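Search tips, e.g. pantry, stains, storage
Search

Storing small packets of chocolate: sorting, sealing and shelf position

Panned chocolates (candy-coated, with a chocolate or peanut centre) are more tolerant than a bare block, but they are not indifferent to storage. The shell resists handling and does little against heat or moisture. The notes below apply to single-serve packets kept in a kitchen drawer or pantry tub.

Sorting before storage

Tip the packets out on a bare table and separate them by variety. Colour is a quick first sort, but a poor substitute for reading the label. Varieties differ in allergens, and pack colours are not consistent between brands. If a packet was bought overseas or from an import grocer, look for the English sticker required at retail. If there isn't one, translate the ingredients panel before the packet goes into a shared tub. 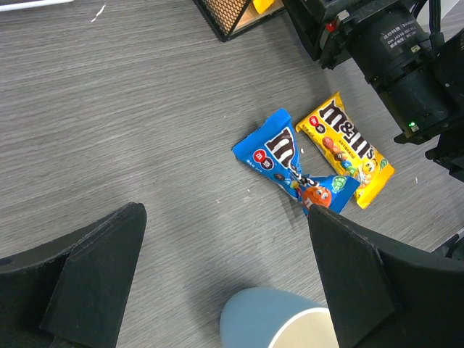
Blue and yellow M&M's packets. The yellow one carries text in Chinese characters.

Flatten any packet that has been twisted or folded through the middle. A hard crease in printed film is a weak point, and pinholes form there first. Press the packet lightly between two palms from the centre outwards, then lay it flat. Do not roll it under a jar or rolling pin; the shells crack and colour dust collects in the corners.

Checking the seals

Most small packets have a crimped seal at each end and a lengthwise seam at the back. Check all three.

1. Run a fingertip along the crimp. It should feel even across the full width.
2. Squeeze the packet gently. A sound one holds some air and springs back. One that deflates goes in the eat-first tub.
3. Look along the serrated edge for a started tear. A nick of 2 mm is enough to let the film run when the packet is next handled.

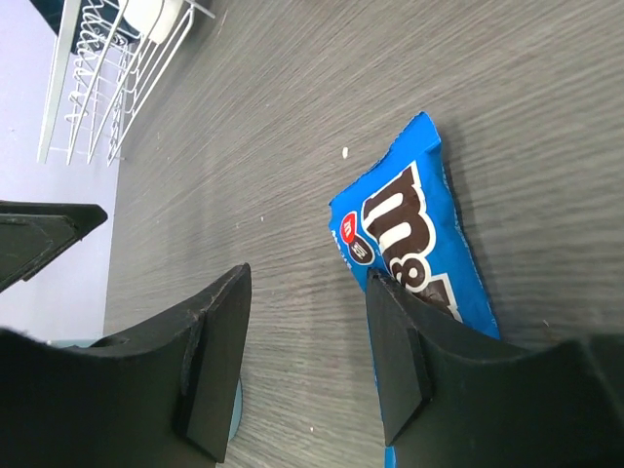
Crimped end seal with serrated edge, blue M&M's bag.

Opened packets

Cut straight across with scissors, just inside the crimp. Tearing from a serration tends to split the film down the side. To reclose, expel the air, fold the top over twice and clip. I use the 60 mm Corkcombe clips; the narrower Pruvost type slips off slick film. For anything to be kept longer than a few days, decant to a screw-top jar. A 200 mL jar takes the remains of a small packet with little headspace.

Shelf position

Keep chocolate cool, dark and dry, away from the oven wall, the kettle and the top of the fridge. Avoid the fridge itself where possible. Condensation forms on the shells when they come back to room temperature, and the colour will spot. If a heatwave leaves no choice, seal the packets in an airtight container and let it warm unopened on the bench before taking the lid off.

Chocolate picks up odours. Store it away from spices, onions and laundry powder. A Kirkholm tub with a silicone gasket is adequate. Wash the gasket separately and dry it fully before refitting.

Rotation

Stand packets on edge, crimps up, earliest date at the front. Go through the tub every March, when the hot weather is easing, and discard anything with a dull grey shell or a stale smell.

Hok-lam Hsieh
Last revised 1 July 2019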